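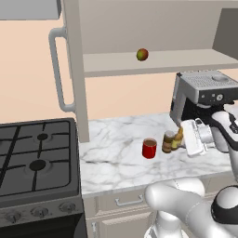
4. Arrival Times and Parking at the Wirkmont Show

4.1 Setting

The Wirkmont show is a one-day outdoor meet for motorcycles and cars, held each July on a closed section of the town's main commercial street. Show vehicles park at an angle along both curbs. Visitors walk in the center of the street. The Kivon dealership, at the north end, hosts the event and opens its service yard for the judging of custom bikes. Food and parts vendors are placed at the south end, where the street widens near the old freight depot.

The street is closed to through traffic at 7 a.m. Show vehicles are admitted from 8 a.m., and the event opens to the public at 11 a.m. Awards are given at 4 p.m. in the service yard. The street reopens in the evening, after the last vendor trailer has been moved.

Entry for show vehicles is capped at 500. Registration takes place online through Zoteo, the ticketing service used by the organizers, and each entrant chooses a class at that time. Motorcycles and cars are registered separately but enter through the same gate. General admission is free, so there is no ticket record for people who come only to look.

4.2 Data

Two sources were used in this part of the study. The first was the Zoteo scan log. Each show vehicle carries a printed or on-screen code, which a gate worker scans on entry. The log gives the time of the scan and the class of the vehicle. It does not give the time of departure, and a vehicle that leaves and returns is logged only once.

The second source was a short survey of entrants, handed out on paper at the gate and collected in a box beside the awards stage. It asked how far the entrant had driven, whether the vehicle was ridden, driven, or brought on a trailer, how long the wait at the gate had been, and at what time the entrant expected to leave. A final open question asked for comments on parking. Surveys were not matched to scan records, as entrants had been told that their answers would be anonymous.

Scans with no class attached were removed before analysis. Most came from vendor vehicles that had been sent to the wrong gate. Repeat scans of the same code within 5 minutes were treated as a single entry.

4.3 Arrival pattern

Motorcycles and cars did not arrive in the same way. Cars came early. Many owners were already in line when the gate opened, and the rate of car entries fell steadily through the morning. In the comments, car owners often said that they wanted a particular spot, usually one with shade or one next to a friend from the same club. Owners of older cars also mentioned that they did not want to idle in a hot line later in the day.

Motorcycles came in groups. Long quiet periods in the log were followed by short bursts of scans, most of them after 10 a.m. This fits with the survey, in which many riders reported having met at another place first and ridden in together. The largest bursts came close to the public opening, when people on foot were also starting to cross the gate area.

The overlap caused the longest waits of the day. One scanner was in use at that hour. A group of riders had to stop, remove gloves, and find a code on a phone or a folded sheet, one after another. The line backed up onto the cross street, and the gate workers at times waved riders through and scanned them after they had parked. These late scans are a known source of error, and arrival times for motorcycles in that period should be read as the latest possible time of entry.

4.4 Use of curb space

The organizers had marked the curb in 40-foot blocks. Each block was meant to hold either cars or motorcycles, with the type shown on a sign. In practice the signs were followed until the car blocks on the east side were full. After that, cars were placed in motorcycle blocks near the depot, and riders who arrived late were sent to the service yard or to the side streets.

Riders parked on the side streets were less satisfied than those on the main street. The most common complaint was that few visitors walked past. Some riders also raised the slope of the pavement and the lack of pads for side stands, which can sink into soft asphalt on warm days. Few entrants of either kind complained about distance from the food vendors.

Departure was not recorded, but the expected times given in the survey show that riders planned to stay for less time than car owners. Many meant to leave before the awards. If these plans were carried out, a good share of the motorcycle space would have been open by mid-afternoon, at a time when some late arrivals were still being turned toward the side streets.

4.5 Changes suggested by the results

A separate gate for motorcycles would remove most of the conflict seen in the log. Huenchumán Avenue meets the show street one block south of the dealership and is wide enough for a line of bikes two across. It would also keep riders away from the main crossing used by people on foot. A second scanner would be needed there only from 10 a.m. until noon.

Group check-in is another option. A club could register under one code, with the number of bikes confirmed by the lead rider at the gate. This would make the log less detailed, and the cap on entries would have to be checked by hand. The organizers plan to try it with clubs that register before the end of June.

Figure 4. Simulated kitchen with a gas stove, a marble countertop and an espresso machine.

Both changes leave the car blocks as they are. The curb signs near the depot should be larger, and the blocks kept for motorcycles should stay closed to cars until the show opens to the public. Section 5 turns to sound levels measured during the same event.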